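Section 4. Comparative Grip Trials

4.1 Purpose

This section sets out the procedure for comparing two finger sets on the same arm and controller. It applies to the Sekeo tapered fingers and the Zaron flat fingers. Both sets must be tried on the same test objects, in the same session, before a choice is entered in the project record.

4.2 Before You Begin

Confirm that the arm has been homed and that the tool weight for the fitted finger set has been entered in the controller. Values left over from an earlier finger set will cause the arm to drift when released into hand-guiding mode.

Caution: Disconnect power to the gripper before changing fingers. Releasing the trigger does not remove power from the drive.

4.3 Procedure

1. Fit the first finger set and tighten both mounting screws by hand, then with the key supplied.
2. Open and close the gripper 11 times without a load. Stop if the fingers touch unevenly at the tips.
3. Start the wrist camera and check that both fingers are visible in the live view from base to tip.
4. Set the force limit to 43 on the controller scale. Do not change this value between finger sets.
5. Place the test object on the table within reach of the arm.
6. Approach the object with the fingers fully open. Close at the slow speed setting.
7. Lift, hold, and return the object to the table. Record the result as held, turned, or dropped.
8. Repeat steps 5 through 7 until 48 attempts have been recorded.
9. Remove power, fit the second finger set, and repeat the full sequence.

Note: Entries marked "turned" are to be kept in the results. An object that rotates between the fingers has been lifted, but it cannot be placed with any accuracy.

4.4 Thin and Bundled Objects

Artificial stems bound with floral tape are used as the bundled test object. Close the fingers on the stems just below the tape, with the stems running lengthwise between them. Leaves must be kept clear of the inner faces. If a leaf is caught, open the gripper and begin the attempt again.
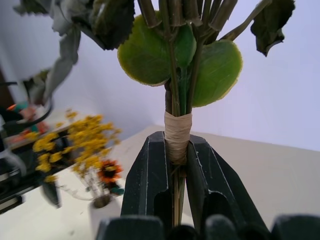
Kenza Cherkaoui asked that the force limit be lowered for bundles in the next revision, on the grounds that the present value suits the rigid blocks and leaves little room to tell the two finger sets apart on soft stems. Until a revision is issued, the value in step 4 remains in force. Trials at a lower limit may be run in addition and must be recorded on a separate sheet.

4.5 Care of the Fingers

Wipe the inner faces with a dry cloth after each sequence. Tape residue on the faces will raise the grip and make the results unusable. Inspect both sets for wear every 3000 cycles and replace them as a pair.

Completed sheets are to be sent to Ashraf Sqalli. Questions on controller settings should be addressed to Leena Pelkonen.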